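楼主：求助，凌星中间时刻比预报早了六分钟，是我哪里做错了吗
版块：系外行星与变星测光

东山守夜人（楼主）
五月拍了一次热木星凌星，目标在牧夫座，母星十一等多，凌星深度按资料是百分之一点几，算好拍的那种。设备是 200 毫米口径的牛反，Gritmont 赤道仪，Prumton 的 16 位黑白冷冻相机，R 波段滤镜。单张曝光十秒，从晚上十点开始，连续拍了 211 分钟，一共 1224 张，中间没有云，也没有断过导星。
处理用 Cladard，暗场平场都做了，孔径测光，选了四颗比较星。光变曲线出来挺干净的，进凌和出凌都看得清楚，深度也对得上。问题是拟合出来的中间时刻比星历预报早了差不多六分钟，软件给的误差还不到一分钟。

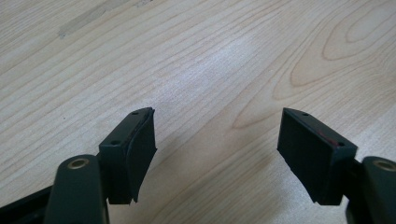 电脑时间我查过，拍摄之前做过网络对时，拍完之后又看了一遍，偏差不到半秒。所以不像是时钟的问题。
想问两件事。一是这个偏差有没有可能是真的，比如系统里有别的行星在扰动。二是如果是我处理错了，一般从哪里开始查。

老牛反
先看平场。深度对不代表曲线形状对，平场做得不好，目标在画面里一漂，曲线就会带斜率，拟合的时候中间时刻会跟着跑。你导星没断，但是没断和没漂是两回事。把目标星的 x、y 坐标随时间画出来看看。

小满
你的预报用的是什么时间？预报表上如果写的是 BJD，而你的 FITS 头里是 UTC 转的 JD，差几分钟很正常。

东山守夜人（楼主）
回老牛反：坐标画了，整晚漂了二十来个像素，主要在 y 方向，应该是极轴没对准。
回小满：预报表上写的是 BJD_TDB。我在 Cladard 里选的是“儒略日”，没有注意还有别的选项。这两个能差到六分钟？

小满
能。BJD 是把时间归算到太阳系质心，地球绕太阳转，光到地球和到质心的时间不一样，最多能差八分多钟，具体多少看目标的方向和日期。黄纬高的目标差得少，黄道附近的差得多。另外 TDB 和 UTC 之间还有一分多钟的差，这一项跟方向没有关系，单独要加。
你五月拍牧夫座，目标基本在太阳的反方向那一侧，地球离它比质心近，光先到你这里，后到质心。所以你不改正的话，测出来就是偏早。方向是对得上的。

老牛反
方向对得上不能说明就是这个原因。漂了二十几个像素，我还是认为平场有问题。我自己碰到过一次，也是曲线看着很漂亮，后来发现滤镜上有一粒灰，目标星在后半夜正好压到灰影的边上，出凌那一段被压低了，中间时刻偏了三分钟。

小满
出凌被压低，中间时刻应该偏晚，他是偏早。

老牛反
灰影压在前面就偏早了。我是说这种可能性要先排除，没有说一定是后半夜。

深空路过
插一句，楼上两位说的都可以查，但是顺序应该先查时间系统，改一个选项的事，平场要重新处理一遍全部数据。 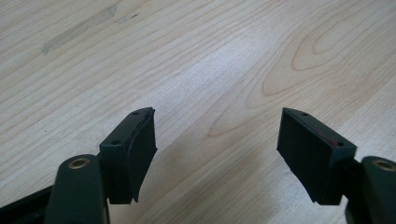

还有 FITS 头里的时间是曝光开始还是曝光中间也要看一下。楼主单张十秒，影响最多五秒，这次可以不管，以后拍暗的目标，单张曝光到一两分钟的时候就不能不管了。

东山守夜人（楼主）
好，我今晚先改时间。测站坐标要填到多准？我填的是市区的坐标，拍摄地点在山上，离市区四十多公里。

小满
对 BJD 没什么影响，光走四十公里才多少时间。坐标填错主要影响大气质量的计算，四十公里也看不出来。目标的赤经赤纬要填对，有人目标坐标填错过，改正值整个就不对了。

赤经赤纬
问一下，HJD 和 BJD 是一回事吗？我一直用 HJD 报变星的极大时刻，没有人说过不行。

小满
不是一回事。HJD 归算到太阳中心，BJD 归算到太阳系质心，两个最多差几秒。报长周期变星无所谓，做凌星计时现在都要求 BJD_TDB。还有一点，很多软件的 HJD 是按 UTC 算的，那一分多钟没有加进去，换算的时候容易漏。

老牛反
几秒钟对我们这种口径没有意义，误差都快一分钟了。我觉得现在有些人把业余测光的要求定得太高，新手看了就不想拍了。

小满
几秒没有意义我同意，可是一分多钟有意义。统一用一种时间，别人合并数据的时候才不用一个一个写信去问。软件里选一下就行，没有增加什么工作。

深空路过
同意统一。Hrvoje Nikolovski 写过一篇整理旧数据的帖子，在 Quansah 的观测者论坛上，讲的就是一批老观测因为没有标明时间系统，最后只能全部不用。有兴趣可以去翻翻，英文的，不长。

赤经赤纬
看了，里面说的情况跟我早些年的记录一样，头文件里只有 JD 三个字符后面一串数字，连是不是本地时间都要靠猜。我准备把自己的都补上说明。

东山守夜人（楼主）
昨晚改完了，结果报告一下。Cladard 里改成 BJD_TDB 以后，重新拟合，中间时刻比预报只早了半分钟，在误差范围里面。看来主要就是时间系统的问题，谢谢小满。

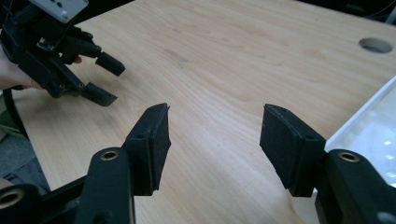
平场也按老牛反说的查了。我把平场拉伸以后看，左下方确实有一个灰影，目标星的轨迹从它旁边经过，最近的时候隔了十几个像素。我又试着换了两颗比较星，把其中一颗离灰影近的去掉，曲线底部的散布小了一点，中间时刻变化不大，十几秒的样子。

老牛反
那就是时间系统占大头，平场占小头。不过那颗比较星去掉是对的。你平场是什么时候拍的？

东山守夜人（楼主）
第二天傍晚补拍的，天光平场。相机没有拆，但是调焦座动过，装箱的时候收进去了，后来是按刻度拧回来的。

老牛反
这就有问题了。焦点变了，灰影的大小会变，位置也可能差一点。平场最好当天傍晚开拍之前就拍，对好焦再拍，拍完不要动。如果傍晚来不及，收工等天亮拍也行，总之光路不要动。

深空路过
补充：平场亮度到满阱的一半左右就可以，不要太高，接近饱和的时候线性不好。R 波段傍晚拍，可以比蓝的稍微早一点开始。每张之间最好挪一点位置，叠加的时候星点才能去掉。

赤经赤纬
用平场板是不是更省事？我看群里好多人换成发光板了。

老牛反
省事是省事，我不太喜欢。我那块板中间亮边上暗，拍深空照片看不出来，做测光就不行。可能贵的好一些，我没有用过。

小满
我用发光板两年了，跟天光平场比较过，差不到千分之二，对热木星够用。前面加两层白纸或者白色亚克力，均匀性会好不少。老牛反那块可能就是板子本身的问题。

老牛反
你这个差千分之二是整幅的还是中间一块的？

小满
中间三分之二的区域。边角我没有算，比较星我也不选边角上的。

老牛反
那边角你就不知道了。楼主的视场要是小，比较星只能在边上找，还是老老实实拍天光。

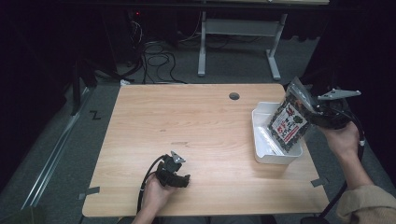 另外极轴一定要重新对。三个半小时漂二十几个像素，平场再好也不如星点不动。漂移只在一个方向上，多半是方位或者高度有一项差得比较多，用漂移法对一下，花不了太多时间。

东山守夜人（楼主）
Gritmont 这台的极轴镜我一直怀疑没有校准，转一圈刻线会偏。下次上山我先校极轴镜，再用漂移法验一遍。
还有个问题，既然导星一直开着，为什么主镜这边还会漂？导星软件里的曲线很平。

深空路过
看你是不是用导星镜。导星镜和主镜之间有弯曲，导星镜那边锁得再死，主镜这边也会慢慢走。再加上极轴不准引起的场旋转，离导星越远走得越多。换成偏轴导星会好很多，就是牛反的调焦行程要够。

东山守夜人（楼主）
是导星镜，用一个小双环夹在主镜筒上。行程我量一下再说，暂时先把双环拧紧，极轴对好，看看能剩多少。

小满
还可以在拍摄的时候隔一段时间把目标拉回到原来的像素位置，软件里有自动重新定位。凌星拍摄我不建议在进凌出凌的时候动，最好放在凌星开始之前。

赤经赤纬
楼主这条曲线打算提交吗？时间改好以后应该可以用了。

东山守夜人（楼主）
打算提交。备注里准备写清楚曝光时间、滤镜、测光孔径、比较星编号，还有时间系统是 BJD_TDB。平场是隔天拍的这一条要不要写？

老牛反
写。人家用不用是人家的事，你写清楚。

小满
写上吧。原始文件也别删，以后星历更新了可能还要重新算。我自己的都留着，硬盘满了就换一块大的。

东山守夜人（楼主）
好的，都写上。原始文件已经备份了一份。下一次凌星在十几天以后，后半夜，高度低一些，到时候拍完再来这里发结果。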